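Home News Products Support Careers Contact
Search this site Enter keyword Go

Mernonon publishes results of kitchen chore trial

Robot arms can manage some everyday kitchen jobs without help but are still too slow and too easily confused to be sold for the home, according to a trial report released in June by Mernonon, the automation firm based in Tasham.

The company set its Hivico arm system to work on 7 chores in a test kitchen at its Tasham site. The chores were clearing a worktop, moving a chopping board, putting lids on jars, loading a plate, wiping down, opening an oven door and putting pans away. The arms made 2000 attempts in all, with an engineer standing by to stop them when needed.

Clearing a worktop and loading a plate went best. Lids and oven doors were the hardest. Lids were often put on at an angle and left that way, and the arms regularly lost their grip on door handles when the door was part of the way down. Wiping was finished in most cases, but corners were missed.

Speed remains the main problem. A full clear of the worktop took up to 185 seconds, a job most people would finish in well under a minute. Small changes also caused trouble. When a jar was swapped for one of a different height, the system often had to be shown the job again before it could carry on.

Torben Ostermann, head of home trials at Mernonon, said: "People ask us when they can have one of these in the kitchen. The answer today is that you can't, and we would sooner say so than sell something that needs watching all the time. It will pick things up and put them where you want them, on a good day. It won't tidy up after a family of four."

The trial also looked at shop work. The same arms were used at Reuter, a homeware shop in Tasham, to restock a display shelf after closing at 6pm. Results there were better than in the kitchen. The shelf had a fixed layout and the stock came in boxes of the same size, so there was less for the system to work out. Staff still had to open the boxes and deal with anything breakable.

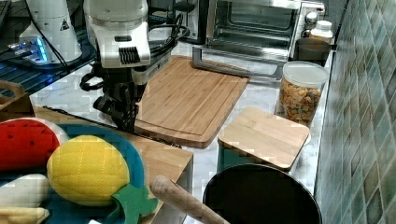
The Hivico gripper at the edge of a bamboo chopping board on a marble worktop. Plush toy food is on the plate at lower left.

Mernonon said it would not take orders from households this year. A further 2 trials are planned, one on folding and putting away laundry and one on shelf work in a larger shop. The firm is also changing the gripper fingers so that they can hold flat items such as boards and trays more firmly, and is working on a quicker way to teach the system about new objects.

"Shops will come first," Mr Ostermann said. "The hours are fixed and the shelves stay where they are. Kitchens change every day, and that is what we have to get better at."

The full report, including results for each chore, can be requested from the Mernonon press office.

Notes to editors

Mernonon designs and builds robot arms for light handling work. Hivico is the name of its arm and gripper system. It is not on general sale.

Interviews with Torben Ostermann can be arranged through the press office.

ENDS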